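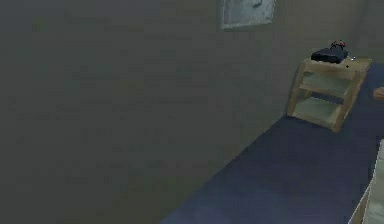
Droltberg, October

Food waste in the Ketik Hall dining room: project report
Group members: Anqi Fu, Nawal Berrada, Deming Pan, Peiyu Tang

Our project looked at how much food is thrown away at lunch in Ketik Hall and whether smaller serving spoons would change the amount. We picked this subject after Nawal noticed how many plates came back with rice on them. The kitchen already weighs its own scraps, but plate waste goes straight into the bins and had not been measured before.

Our supervisor was Xiaoyan Dai. She helped us get permission from the kitchen and lent us a floor scale.

Method

We measured for two weeks. In the first week the kitchen served lunch as usual. In the second week the large spoons at the rice, pasta and potato stations were replaced with smaller ones. The menu was the same in both weeks. Students could still take as much as they wanted and could come back for more.

We stood at the tray return from 11:30 a.m. until the line closed. Students scraped their plates into one of three tubs: starches, vegetables, and everything else. Bones, peels and napkins went into a separate bin that we did not weigh. Each tub was weighed empty before lunch and again at the end, and Deming wrote the weights in a notebook and typed them up the same afternoon.

Anqi and Peiyu also handed out a short paper survey with four questions. We got 194 back.
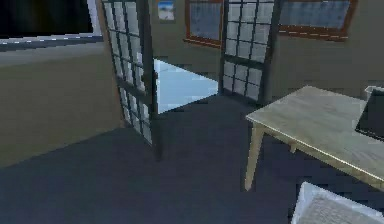 The survey was not given to staff, although some staff eat in the hall. We left them out to keep the answers comparable. Their plates did go into the tubs, as we had no good way to separate them.

Results

In the first week we collected 1,094 pounds of plate waste. Starches were the largest part, and rice was most of that. In the second week the starch tub was lighter every day. The vegetable tub hardly changed, which we expected with the same spoons at those stations.

On the survey, 53 students said they usually leave food because they took too much. The other common answers were that the food was cold, that they ran out of time before class, and that they did not like the taste. Several people wrote in the margin that the new spoons were annoying. One person asked for the old pasta sauce back.

Problems

The scale, an older Osine model, had to be set to zero again each time it was moved. On the second day we forgot, so we threw out that reading and used the kitchen's backup scale for the rest of lunch. We also lost some food to the wrong bin during the busiest half hour, when one person could not watch all three tubs.

Two weeks is short. A field trip took one class away for a day in the second week, and that alone would lower the total. We did not correct for it.

Next steps

The kitchen has agreed to keep the small spoons at the rice station until winter break. Peiyu will repeat the weighing in the Ranasinghe building, where lunch is served on trays and students do not serve themselves. The notebook pages and blank survey form are in the appendix.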